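Notes for the Lurkum Library talk, January 13, 2026

Slide 1. Title. Thank them for coming out in the heat. Mention the sign-up sheet at the door.

Slide 2. Why a timber table moves. Wood takes up moisture from the air and gives it off again. It swells and shrinks across the grain and hardly at all along it. A top 3000 mm long stays close to that length all year. The width is another matter.

Slide 3. The Sturport table. Pass around the offcut. The top was screwed straight to the rails with no slots, and by May it had split along a glue line. Owner had the heater on every night. Ask who has had the same thing at home — wait for hands. 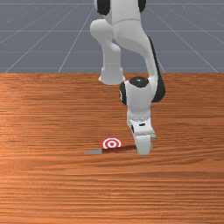
Slide 4. Fixing a top so it can move. Slotted holes, buttons or figure-eight plates. I use buttons on anything wide. The Gavalas hall table has 6 on each long side, with a gap left in the groove behind each one. Draw the groove on the whiteboard if they look lost.

Slide 5. Finishes. Oil, wax, varnish. No finish stops movement, it only slows it. Coat the underside as well as the top. Don't get stuck on colour here, there are always questions and they can wait.

Slide 6. Repairs. Old splits that open and close with the seasons should not be packed with filler. Free the top first, let it settle, then glue. The Drustum sideboard cost the owner $78 in glue and clamps.

Slide 7. Questions. Finish by 50 minutes — they need the room back. Collect the offcut.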